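植物染羊毛披肩的小批量制作
课程实践报告

当初选这个题目，说起来有点任性。我们小组里的维杜拉·科佩茨基（Vendula Kopecký）从外婆那里得到一条旧披肩，颜色介于茶色和旧铜色之间，洗了几十年还是很好看，她带到工作室来的那天，大家轮流披了一遍，谁都舍不得还给她。后来黛博拉·桑托罗（Debora Santoro）就提议，不如我们自己试着染一批，看看学生工作室的条件能做到什么程度。指导老师索莱达·贝拉米（Soledad Bellamy）听了很高兴，只提醒我们一句：别贪多，先把一种颜色染匀再说。（我们当然没有完全听她的。）

一、材料

披肩用的是Salian的平纹细羊毛料，本白，未经漂白，手感比我们预想的要蓬松一些。裁成长方形以后，两端各抽出一段纬纱做流苏，长边用手针卷边。卷边很费眼睛，梅拉妮·帕克特（Mélanie Paquette）是我们当中针脚最细的，所以大部分长边都是她缝的，在这里要好好谢谢她！

染料选了两种：洋葱皮和茜草根。洋葱皮是从学校食堂一袋一袋攒来的，茜草根则从Meranico买了切好的干料。媒染剂统一用明矾，另外留出几块小样加了一点铁，想看看颜色能压暗多少。

二、染色过程

羊毛先用中性洗剂浸泡过夜，把残留的油脂去掉，不然颜色会一块深一块浅，我们第一次试染时就吃过这个亏。之后做明矾媒染，慢慢升温，保温一小时，再让料子留在锅里自然冷却。这一步急不得，羊毛遇到忽冷忽热很容易毡缩，一缩就再也回不来了。

洋葱皮的染液很好伺候，煮出来是浓浓的橙褐色，料子下锅没多久就上了色。茜草麻烦得多，温度一高，红色里就会泛出褐调，我们四个人轮流守着温度计，从下午一直守到晚上，中间还叫了一次外卖。最后得到的红偏砖色，和参考书上那种鲜亮的红有距离，不过几位试披的同学反倒更喜欢它，说配深色大衣很暖和，也不挑肤色。

加铁的小样出来是灰绿和暗紫两个方向，颜色沉稳，可惜手感明显变硬，贴着脖子有点扎。所以正式的披肩没有用铁，只在流苏上试了一点点，效果比较含蓄，要凑近了才看得出来。

三、试戴与洗涤

披肩做好以后，我们请同学日常佩戴，其中洋葱皮染的那一条戴得最久。大家提的意见主要集中在长度上：个子小的同学觉得绕两圈之后前面太厚，个子高的同学却希望再长一点，可以搭到腰间。流苏也有争议，喜欢的人很喜欢，背双肩包的人则抱怨老是被带子夹住。

洗涤方面，冷水手洗最多洗过5次，洋葱皮的颜色几乎没有变化，茜草的头两次有少许浮色，以后就稳定了。晾干时一定要平铺，我们有一条图省事挂在衣架上，肩的位置拉出了两个小角，蒸汽熨斗也没能完全救回来。日晒的影响还没有认真测过，只是放在窗边的小样看上去淡了一些，这一点留给下一届同学继续做。

四、成果展示与后续

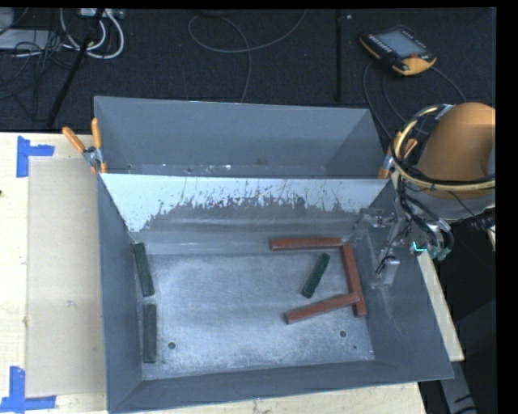 普拉斯托夫（Prastov），11月

期末展示设在纺织工作室门口的走廊里，披肩搭在长杆上，旁边放着小样册，欢迎来往的人翻看和触摸。哈克琳·蒙特斯（Jaqueline Montes）是Wemis手作店的店主，她那天下午来得很早，把每条披肩都翻过来看了背面的卷边，又问了我们许多关于洗涤的问题。她建议给每条披肩配一张手写的小卡片，写清楚染料和洗法，还说买手工染色的人多半愿意接受色差，但是希望事先知道。我们觉得很有道理，当晚就把卡片的草稿写好了，梅拉妮还在角上画了一小丛茜草。

成本算下来，羊毛料占了大头，染料其实花得很少。工时就有些惊人了，尤其是手工卷边，如果照实计算，价格会高得不像学生作品。下一批我们打算保留短边的流苏，长边改成机缝窄边，再拿一条和手缝的对比着看垂感。黛博拉还想试试核桃壳，她已经开始在宿舍阳台上晒了，室友对此颇有意见。

小样册现在留在工作室靠窗的书架上，每一页都写了水温、时间和媒染剂的用量，需要的同学可以直接取用，看完请放回原处，也请不要把小样剪下来带走。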